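Stop Shredding Workstations Whole

Our depot in Stotden took in 362 retired desktops last year, and the standing instruction from the Cuvlow office was to pull the drives and send the rest to the shredder. I think that instruction is wrong, and I have told Ornella Rizzi so in writing.

A tower workstation is a set of standard parts held by screws and clips. The power supply comes out as one box. Graphics cards and memory come out by hand. A trained person needs 19 minutes per machine at our bench, including the label check. Shredding turns all of it into mixed scrap, priced by weight.

The Dell chassis is a fair case. With the side open, the supply, the NVIDIA Quadro card, the SATA connectors and the memory slots can all be reached without taking out the board. 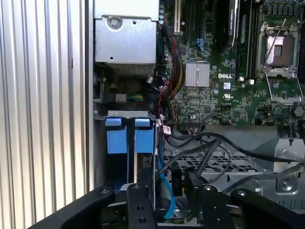 What to pull, and in what order

Graphics card first, to clear the board. Then memory, then the power supply, after its leads are unplugged. Chipset heatsinks stay on. An open CPU socket should be covered before the board is moved, as bent contacts make it scrap.

Ubaldo Galli objects that resale prices for older cards are poor. He is right for office models. Workstation cards hold up better, and we sold more than 150 of them through Negri by October. The labor was covered.

I would keep shredding for cracked boards and leaking capacitors. Everything else should go across the bench first, starting with the pallets already in bay 3.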